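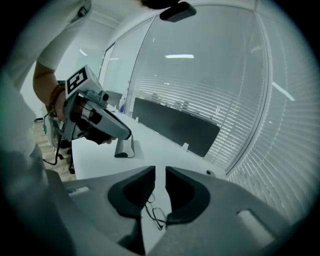
Archives > Listes > wurgate-dev > Perception > Fil de discussion

Objet : Re: [wurgate-dev] Pose du cube qui bascule d'une image à l'autre
De : Pylyp Chornovol
Date : 10 octobre 2024
3 réponses | 2 partages

Bonjour à tous,

Je réponds dans le texte, en coupant ce qui ne me concerne pas.

> Depuis la mise à jour du mois d'août, la pose relative entre les
> deux préhenseurs saute par moments. La position reste à peu près
> bonne, mais l'orientation bascule d'un coup, puis revient quelques
> images plus tard. Dans Toter on voit la trajectoire faire un
> crochet. J'ai d'abord pensé à un problème de synchronisation entre
> les deux caméras, mais le décalage mesuré est stable.

Ce n'est pas la synchronisation. J'ai le même comportement sur une seule caméra, en rejouant les images une par une sans aucune contrainte de temps. Le défaut vient de l'estimation de pose quand une seule face du cube est exploitable. Un carré plan vu de loin ou presque de face admet deux solutions dont les erreurs de reprojection sont très proches, et nous gardions la plus faible sans regarder l'écart avec l'autre. Il suffit d'un coin mal localisé d'une fraction de pixel pour que le choix s'inverse.

La version d'août n'a pas créé le problème, elle l'a rendu plus fréquent. Nous y avons remplacé l'affinage des coins par une variante plus rapide, moins précise près du bord de l'image, là où l'objectif comprime le plus.

> Pour information, je redresse les images avant la détection, avec
> le modèle sténopé classique, en rognant ce qui dépasse.

À éviter. Avec un objectif aussi large, le redressement étire les bords et le rognage supprime justement la zone où passe l'autre préhenseur quand les deux mains s'écartent. Je détecte les carrés dans l'image d'origine, je convertis ensuite les quatre coins en rayons avec le modèle fisheye, et je résous la pose sur ces rayons. Le redressement ne sert plus que pour l'affichage. Le calcul est un peu plus long par marqueur, mais on ne transforme plus l'image entière et le bilan par image est favorable.

Pongate fait déjà la conversion en rayons, à condition de lui passer le fichier d'étalonnage complet. S'il manque les coefficients de distorsion, il se rabat sur des zéros et n'affiche rien. J'ai ouvert une demande pour que ce cas devienne une erreur.

> Deuxième question : est-ce normal d'avoir des détections dans les
> stores ?

Oui, malheureusement. Les lamelles donnent beaucoup de contours parallèles, et les reflets des plafonniers dans la vitre ajoutent des rectangles clairs très nets. Le seuillage adaptatif en tire des quadrilatères candidats. La plupart sont éliminés au décodage, mais avec la correction d'erreurs réglée au maximum, il en passe. Deux mesures suffisent chez moi :

- limiter le dictionnaire aux identifiants réellement collés sur les cubes ;
- baisser la correction d'erreurs à un seul bit.

Je filtre aussi par un masque fixe. Le corps du préhenseur qui porte la caméra occupe toujours la même partie de l'image, aucun marqueur utile ne peut s'y trouver. Le masque se dessine une fois par montage. Pensez à laisser l'espace entre les doigts hors du masque, le module de suivi d'objet en a besoin. Sur les prises avec les lunettes, dont la monture est fine et sombre, un masque trop généreux fait perdre l'objet au moment où il arrive entre les deux patins.
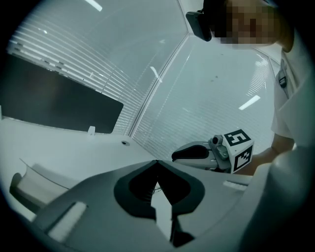

Le second préhenseur et son cube, deux codes tournés vers la caméra.

C'est le cas favorable : quand deux faces sont lues, leurs huit coins ne sont pas coplanaires et l'ambiguïté disparaît. Encore faut-il les utiliser ensemble. L'ancien code calculait une pose par face puis faisait la moyenne, et si l'une des deux était basculée, la moyenne ne voulait plus rien dire. Le nouveau code rassemble tous les coins dans le repère du cube et lance une seule optimisation.

Pour les images à une seule face, je garde les deux solutions tant que leurs erreurs sont comparables et je tranche avec l'image précédente. Si la dernière pose fiable est trop ancienne, la mesure est marquée « ambiguë » et n'entre pas dans le filtre. Le filtre prédit, la covariance augmente, et on attend mieux. Je préfère un trou dans la trajectoire à un crochet, surtout si les données partent ensuite à l'apprentissage.

Résultats sur le jeu de l'équipe Nazarenko, relu image par image : 1 495 images avec au moins un marqueur lisible, dont 126 où l'ancienne version donnait une orientation basculée. La nouvelle en corrige 104. Les autres sont marquées ambiguës, sauf quelques-unes en début de séquence, où il n'y a pas d'historique. Pour celles-là, un passage en sens inverse devrait fonctionner hors ligne. Il n'est pas écrit.

> Est-ce que la géométrie du cube doit être mesurée ou est-ce que la
> cote du fichier de conception suffit ?

Il vaut mieux la mesurer. Les étiquettes sont rarement collées au centre exact de la face. Tant qu'on résout face par face cela ne se voit pas, mais avec l'optimisation commune, une erreur de collage se traduit par un résidu qui dépend de l'orientation. L'outil wurgate-cube estime la position de chaque étiquette à partir d'une courte séquence où l'on fait tourner le cube devant la caméra. Toutes les faces doivent être vues, et chaque paire de faces voisines au moins une fois ensemble. Le fichier produit remplace celui de la conception.

La transformation entre le cube et le point de prise reste en revanche celle du montage. Si vous démontez le support, il faut la refaire.

Pour essayer :

wurgate track --calib cam_gauche.yaml --cube cube_droit.yaml
 --joint-faces --keep-ambiguous --mask masque_gauche.png

L'option --joint-faces sera active par défaut dans la prochaine version. --keep-ambiguous écrit les deux solutions dans le journal, que Toter affiche en pointillés à partir de la branche de développement. La version publiée de Toter ignore simplement le champ.

Deux points restent ouverts. Le flou de bougé n'est pas traité : quand la main va vite, les coins glissent le long du mouvement et la reprojection reste faible alors que la pose est fausse. Baisser le temps de pose aide, mais l'éclairage de bureau ne permet pas d'aller très loin. Ensuite, les doigts cachent parfois un coin de l'étiquette sans empêcher le décodage. Je ne sais pas encore le détecter proprement.

Si quelqu'un a des séquences avec une seule face visible pendant longtemps, je suis preneur, de préférence avec l'étalonnage joint.

Pylyp Chornovol

3 commentaires

mlt_perception
Testé ce matin sur nos séquences. Les crochets ont disparu, mais le journal grossit beaucoup avec --keep-ambiguous. Une option pour n'écrire la seconde solution que si l'écart est faible serait utile.

p.chornovol
C'est noté, je l'ajoute avec le même seuil que le filtre.

atelier_b
Pour le fichier d'étalonnage incomplet : même piège chez nous, deux jours perdus. L'erreur bloquante me convient très bien. Est-ce que le masque est appliqué avant ou après le seuillage ? Avec la version actuelle j'ai des candidats le long du contour du masque.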